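Plirkville Neighbors Help Board
Home & Household > Laundry and clothes

How many T-shirts is too many, and how do you store them without losing your mind?

Posted by drawerfull

I own one dresser. It has four drawers, and the T-shirt drawer has not closed properly since spring. Last week the front came off in my hand, and I have been told by the person I share the closet with that this is a sign.

Most of them are event shirts. I've run the Strachan Lake charity loop more times than my knees would like, and every time they hand you a shirt whether you finish upright or not. Add the library book sale, two jobs' worth of company picnics, and a bowling league that folded before the shirts arrived. I wear maybe six of them.

What I'd like to know is (a) how you decide what goes, (b) whether folding them so they stand up on edge is worth the trouble or just something people do for company, and (c) where to take the rejects. The donation bin behind the grocery has been full since September. I'm not after a lecture about owning things. I have a sister for that.

3 replies

Posted by mangle_and_starch

I worked the wash-and-fold counter at Sernus Laundry for a long stretch and on a busy week we'd put through more than 2000 shirts, so I have opinions, and you're getting them free.

On deciding: don't do it from the drawer. A shirt in a drawer looks fine. Dump the lot on the bed and put each one on, or at least hold it up by the shoulders in daylight. Check the collar first, then the armpits, then the hem. If the collar has gone wavy it isn't coming back. If you say "I could paint in this" and you already have a painting shirt, it goes. A person can only paint so much. 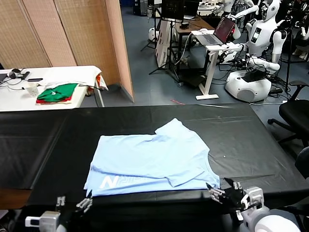

On folding: yes, the standing-up method is worth it, but only if your drawer is shallow. Lay the shirt face down and smooth it from the middle out. Fold one side in to about the middle of the shoulder and turn the sleeve back on itself, then do the same on the other side so you have a long strip. Bring the hem up to just short of the collar, then fold in half or thirds depending on how deep the drawer is. If it stands up when you let go, you did it right. If it flops over, it's either too loose or it's one of those thin ones that will never stand for anybody. Roll those.

Two things people get wrong. They fold on the bed, where everything sinks and slides, when a table at waist height is easier on your back and gives you a flat edge to pull against. And they pack the drawer until it's solid. Leave a gap the width of your hand. You will fill it by Christmas anyway.

Printed shirts: let them cool all the way before you fold them with the design touching itself. The thick rubbery prints stick, and when you peel them apart in July half the sponsor list stays behind. Some would call that an improvement.

For what it's worth, the drawer front is probably just glue. Clean off the old stuff, wood glue, clamp it overnight, and don't let the shirts back in until morning.

Posted by tillie_b

just throw them out lol. we got 400 left over from the fall festival sitting in a garage and I promise you the world isn't short of tshirts

Posted by oldcoach_narkau

The Narkau animal shelter takes clean cotton of any age, holes included. They use them in the kennels and for washing up after the dogs, and they don't care what it says on the front. Side door, mornings only, and bag them because the shelf is outside and it rains in. Call ahead if you have more than a couple of bags, as they do run out of room.

For the ones you can't part with but won't wear, I had a quilt made. It took 2 years because I kept adding to the pile, and it weighs about what I do. I'm glad to have it, but I wouldn't tell you it's cheap. Iron-on backing for every square, or the knit stretches and your quilt turns into a hammock. Cut around the print with plenty to spare and trim later.

As to how many, I keep fourteen. That's two weeks between washes if I'm being lazy, and I am. I don't fold them on edge. I put the clean ones at the bottom of the stack and take from the top, so they all get worn, including the one from the chili supper that I have never liked.

Posted by drawerfull

Update for anyone who cares. The glue held. Thirty-one shirts went to the shelter and I folded the rest on the kitchen table like the laundry person said. They stand up, mostly. The bowling league shirt stayed, as I am apparently the last member.

Signed up for Strachan Lake again, and the form had a box for shirt size with no way to leave it blank. I put down my sister's.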